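Pevis Teaching Guide
Section 12: Recording a weighing task by remote control

1. Place the bowl on the scale and the container of beans within reach of the arm that holds the scoop.
2. Bring both arms to their starting positions and start the recording.
3. Guide the scoop slowly from the container to the bowl.
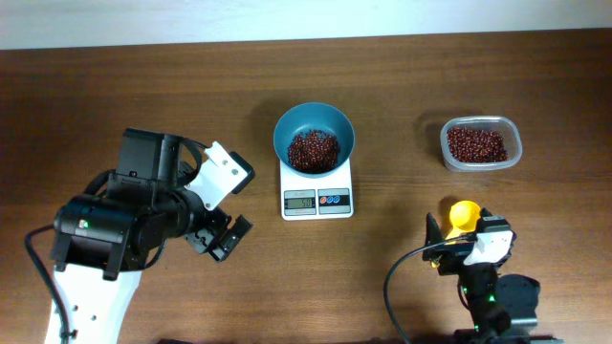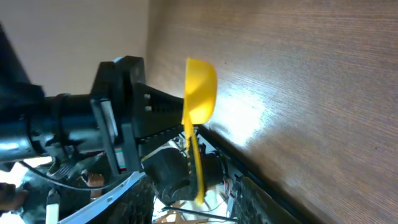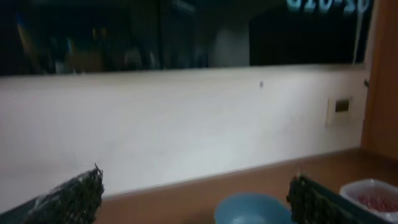 4. Stop the recording and enter the final weight. Repeat until 30 recordings have been saved.

Note: Recordings shorter than 12 seconds are rejected.

CAUTION: Keep hands clear of both arms while remote control is active.

Print this page | E-mail this page

Comments (2)

Zahira Harahap: Does step 4 apply to the left arm as well?

Wichai Siriwan: Yes, one recording covers both arms.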